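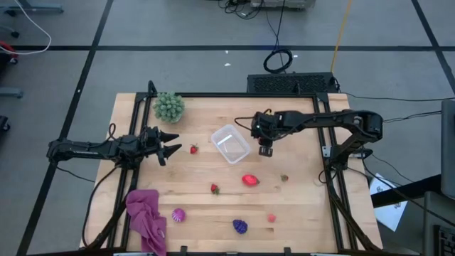

Annick Lacroix wrote in after the February post to say that the wet-strip test for grain direction gave her nonsense on coated stock, and that she had trimmed a set of endpapers the wrong way on the strength of it. She is right and the post was careless. The test works by wetting one side of a narrow strip and watching which way it curls. The wetted side expands across the grain, and the axis of the curl runs parallel to it. A coating holds the water off the fibers, so the curl comes late or weakly, and a paper coated on one side may already have a curl of its own that has nothing to do with grain. On coated stock I now use only the bend test: fold the sheet over loosely without creasing, press with a flat hand, turn it a quarter and press again. The direction with less resistance is the one where the fold runs with the grain. If both feel the same, cut two strips of equal size at right angles to each other, hold them together at one end, and see which droops more. The one that droops has its grain across its length. Swap top for bottom and repeat, as the lower strip can prop up the upper one.

I have corrected the February post and left the old wording struck through.

The rest of this entry is about the Plaltlow Bulletin, which I am still binding for Guadalupe Bañuelos. For anyone who missed the start, these are monthly numbers, stapled through the fold, on uncoated text paper with a heavier cover. The staples have rusted. She wants one case binding per volume with the covers kept in, and she wants them to open flat enough to go on a scanner.

Opening flat is mostly a matter of grain and adhesive, and the grain was decided by a printer in Uscombe decades ago. In the first three volumes it runs head to tail, parallel to the spine, and the leaves drape as they should. I pulled the staples, mended the holes with thin kozo paper and wheat paste, and sewed each number as a single section on three tapes. The paste was made at one part starch to four parts water by volume, cooked until translucent, sieved twice, and thinned with a brush to the consistency of cream. Thicker paste dries stiff at the fold and you feel it in every section.

Swell was the first problem. Every repair adds thickness at the spine and none at the fore edge, so by the end of a volume the back is noticeably fatter than the front. Some swell is needed for rounding. Too much and the sections slide in the press. I changed from 25-gauge habits to the thinnest linen thread I had, waxed it lightly, and knocked down the folds with a bone folder after each section. That brought it under control by volume three. 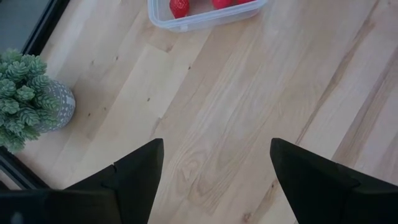

Vol. 4, No. 11

With this number the paper changes. The sheets are slightly whiter, the surface is harder, and the grain now runs across the page, at right angles to the spine. I assume the Uscombe printer switched to a different parent sheet and imposed it the other way to save waste. There is no notice of it in the Bulletin. Albane Pichon lent me her duplicate of the same number to check against, and hers is identical, so it isn't a stray copy.

Cross-grain leaves in a sewn book do two things. They stand up stiffly when the book is open, and they cockle along the gutter when any water-based adhesive reaches them, because the paper wants to expand along the spine and the sewing will not let it. Nothing can be done about the stiffness. The cockling can be limited by keeping moisture away, so for this number and the one after it I used a drier paste on the mends, blotted at once, and left each section between blotters and boards overnight. Changing the blotters after the first half hour made more difference than adding weight.

I considered guarding the leaves of those numbers individually, which would move the bending point off the page and onto a strip of long-grain paper. Njoroge Kinyua tried it on a similar run and reported that the leaves opened well but the extra thickness at the spine was worse than the stiffness had been. I left them as folded sections.

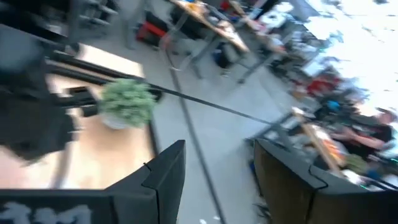
Spine lining came next, and here I departed from what I did on the earlier volumes. Instead of one layer of mull and one of kraft, I used mull and then a thin Japanese paper, with the hollow made from Coste 528, a long-grain kraft I had left from another job. The hollow is one on, two off. Color matching the repairs along the outer folds was slower than the lining itself. The paper has toned unevenly, and against a light tan tabletop like the one in the photo it all reads as nearly white, so a mend that looks correct there is visibly too dark once it is in the book. A surface with a black border like that one gives you two grounds to check against without moving to another room. I lay the toned tissue so that it crosses from the pale part onto the dark, and accept it only if it disappears on both. Do it dry. Pasted tissue looks darker until the water has gone, and I have wasted good tissue by judging too soon.

The boards are laminated from two thicknesses, grain head to tail, with the thinner one toward the text. Covering is plain buckram. Guadalupe asked for the number range on the spine as well as the volume, and Akash Bisht set it for me in 11 point, which fits the width with a little to spare. At 22 point, my first idea, the range would have had to run up the spine.

Volume 4 has been in the press since this morning and I will look at it tonight. If the back boards are pulling, I'll line the insides again before the endpapers go down. Volume 5 is already collated and lacks one cover, from the summer number. If anyone in Tavlow has a spare, even a torn one, please write.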